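Tustura Community Pantry
Progress report to the Nic Aodha Fund
May 27, 2026

Home delivery

Deliveries began in December, one month later than planned, as the van lease with Noltar took longer to sign than we expected. We now deliver to 27 households, up from 11 at the start. Most are older people living alone on the east side, where the bus no longer runs in the evening.

Staffing

Stefaniia Hordiienko started as delivery coordinator in the new year. She works 21 hours a week and handles the phone line, the route sheets and new referrals. Her wages are the largest cost in this period and are on budget.

Spending

Fuel is over budget. The Ciltosier run is longer than we allowed for, and we have moved it to every second week to bring the cost down. Insurance came in lower than quoted, so the overall total is still within the grant. Receipts are attached separately.

Packing and supplies

We stopped using plastic tubs in the new year - too many were not coming back - and changed to paper bags.
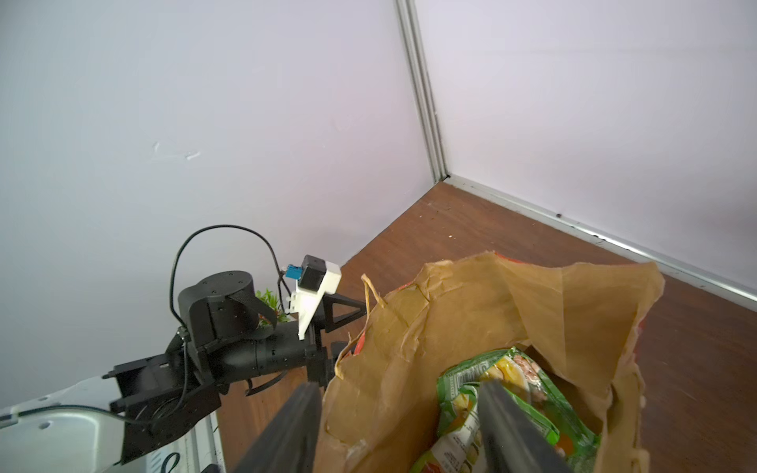 Eight households have asked for low-salt or gluten-free items. We can meet most of these requests from donated stock, but we buy the gluten-free bread ourselves and would like to add a line for it in the next budget.

Next period

We will survey all households by phone and look for a second driver to cover leave. The waiting list stays open. We would also like to talk with you about moving the unspent insurance money across to fuel.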